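Jogo dos copos com robô: como montar a demonstração no dia aberto

Na visita à Grilteo, em janeiro, foi a mesa com mais fila, e dá para repetir com muito pouco material!

1. Separe três copos de inox iguais e um cubo vermelho pequeno. Copo transparente estraga tudo.
2. Alinhe os copos de boca para baixo, ao alcance dos dois braços, com as garras abertas.
3. Levante um copo, mostre o cubo à turma (e ao robô!) e cubra de novo.
4. Troque os copos de lugar arrastando, sem levantar. Comece com oito trocas lentas e só depois acelere.
5. Tire as mãos da mesa e deixe o robô escolher. Peça ao público que aponte primeiro, que é quando começa a gritaria.

Reserve 20 minutos por grupo. 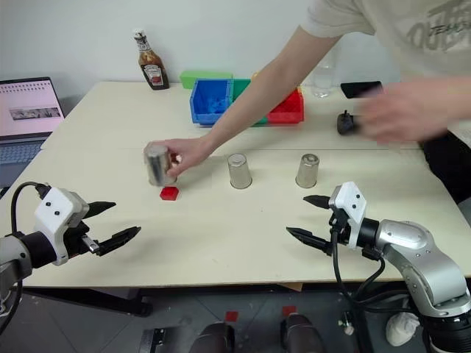

Por Maja Laskowska

Quem apresenta fica do outro lado da mesa, de frente para as garras. Treine as trocas antes com um colega, vale muito a pena. E se as crianças pedirem para embaralhar elas mesmas, combine a vez de cada uma antes de começar a rodada.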